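Keep the Paper Bill

My water company, Perrin, wrote in July to say it would stop sending paper bills unless I asked to keep them. I had 40 days to reply. If I did nothing, I would be moved to an online account run by a firm called Zuvix. I asked to keep mine, and I think more people should.

A paper bill arrives whether or not you remember a password. It lies on the kitchen worktop until it is dealt with.
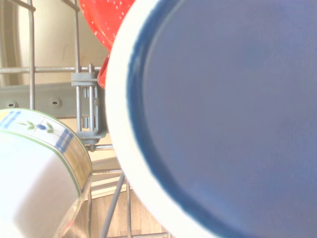 An online bill sends an email saying there is something to read, and the email sits under 294 others. Last winter I missed a broadband bill from Plesard in just that way and paid a £6 late fee.

The firms say going online saves money. I am sure it does, for them. My bill has not gone down. What has changed is that I now do the printing when the council wants proof of address, and I pay for the ink.

Older people are usually brought up at this point, and they do lose out. But I am used to computers and I still make more mistakes on a screen. On paper I can lay two quarters side by side and see that the standing charge has gone up. The Clikis app my gas supplier uses shows one month at a time, and it takes four taps to reach the tariff.
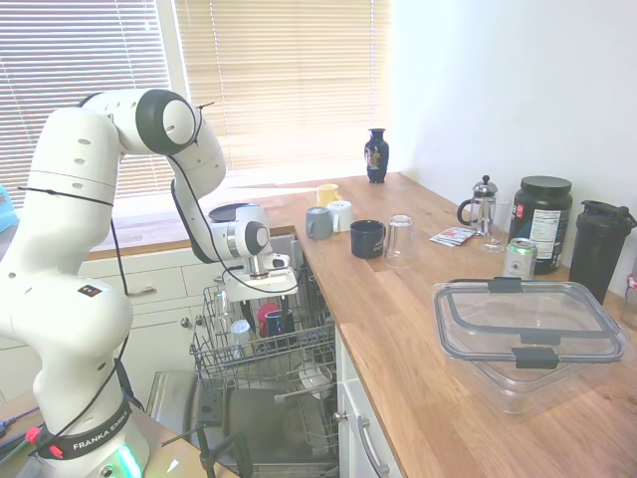

What firms should do

Paper should be the default for anything that asks for money. Those who prefer email can tick a box. There should be no charge for post, and the bill should fit on one sheet.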